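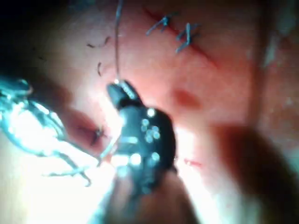
The working group on good practice for robot-assisted suturing met on April 27, 2022, to review the second draft of its bench rules. Sosina Abdella took the chair. Representatives of Ponent, Plalletti and the Gidey training laboratory were present. Mikum sent written comments, which were circulated before the meeting. The chair opened with section 4, on thread control. She noted that a thread held taut in the jaws of the gripper, with crossed stitches already placed over part of an incision and the rest of it still open, is the condition in which most of the draft rules apply, and asked members to keep that condition in mind when reading the wording on pauses and handovers.

Minutes of the previous meeting

The minutes of the previous meeting were approved with one correction. In item 3, "instrument change" should read "instrument withdrawal."

Section 4: Thread control

The draft required that an arm holding thread under tension must not be left in hold mode for longer than the time set in the local procedure. Plalletti asked that a single limit be written into the rule itself. Gidey objected that the right limit depends on the thread and the tissue, and that a fixed figure would be copied without being checked. After discussion the group kept the local limit and added a requirement that it be posted at the console.

Clause 4.3 was reworded. It now reads: "Before any change of operator, tension on the thread shall be released or the thread shall be secured. The outgoing operator shall state aloud which of these has been done."

Section 5: Loose material

Mikum's comments asked for a rule on cut thread ends. The group agreed that short fragments left lying near an incision can be mistaken for part of a stitch when the camera view is soft or partly in shadow. Fragments are to be removed before the next stitch is started, unless removal would require the operator to let go of a held thread. In that case they are removed at the next release.

Ponent asked whether this rule should also cover automated stitching. The chair ruled that it should, and that the automated sequence must include a stop at which a person can inspect the field – a software check alone will not meet the rule.

Section 6: View and lighting

Members discussed glare from metal instruments. The draft said that lighting must be "adequate." Gidey proposed that the operator be able to see the jaw tip and the nearest stitch clearly before closing the jaws, and this wording was adopted. A proposal from Plalletti to require a second camera in all cases was not adopted – two members considered it outside the scope of a practice rule. It may be raised again with supporting data.

Section 7: Records

Gidey reported on its review of 187 bench session logs. The logs gave start and end times but often did not record why an automated sequence had been stopped. The group agreed that each stop by a person must be logged with a short reason. Logs are to be kept for 2 years. Ponent confirmed that its recorder can store up to 2000 entries per session and that no change to the equipment is needed.

Actions

Ponent to supply draft text for the inspection stop in section 5.
Gidey to prepare a one-page log form with the stop reasons.
Plalletti to submit any data on second camera views in writing.
S. Abdella to circulate the third draft to all members, including Mikum.

Next meeting

The group will meet again in August. Comments on the third draft must reach the chair 6 working days before that meeting.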